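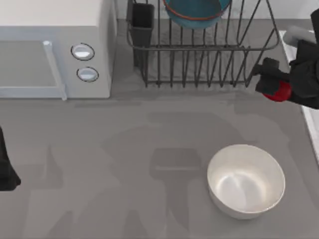

*Microwave with two control knobs, dish rack alongside.*

# Stolinum Business Account

The Stolinum account is a current account for small firms, sole traders and partnerships. It is run by Clatberg from its Avlow office. You can open one with a deposit of £500, and the form takes about 20 minutes to fill in.

## What you get

- A debit card for each named signatory, up to four
- Paper or online statements, monthly
- Cheque book on request
- Standing orders and direct debits at no extra charge
- Cash paid in over the counter at Avlow until 3.30 pm

Account code for all forms: 1378.

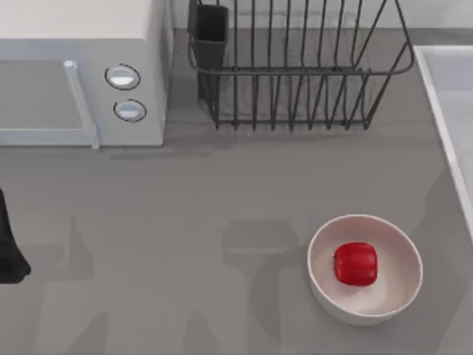

*Grey worktop, microwave to the left and black wire rack beside it.*

## Charges

The monthly fee is £29. It is taken on the first working day of the month and covers all electronic payments in and out. Cheques paid in are charged separately, as set out in the tariff sheet. There is no fee for closing the account.
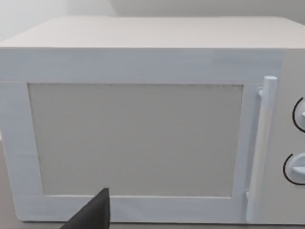 An overdraft can be added once the account has been open for six months. We will ask for your latest accounts and a short note of what the money is for. Interest is worked out daily on the cleared balance and taken quarterly.

## Moving from a Sipos account

Sipos account holders keep their existing sort code. Your card will change, so any payments set up with the old card number need to be set up again with the supplier. Direct debits move across with the account.

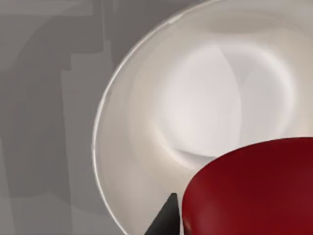

Partnerships need every partner to sign the transfer form, including any who do not use the account day to day. Limited companies need two directors, or one director and the company secretary.

## Contact

Rania Benjelloun, Business Accounts, Clatberg, Avlow. Lines open 9 am to 5 pm. The tariff is reviewed each April.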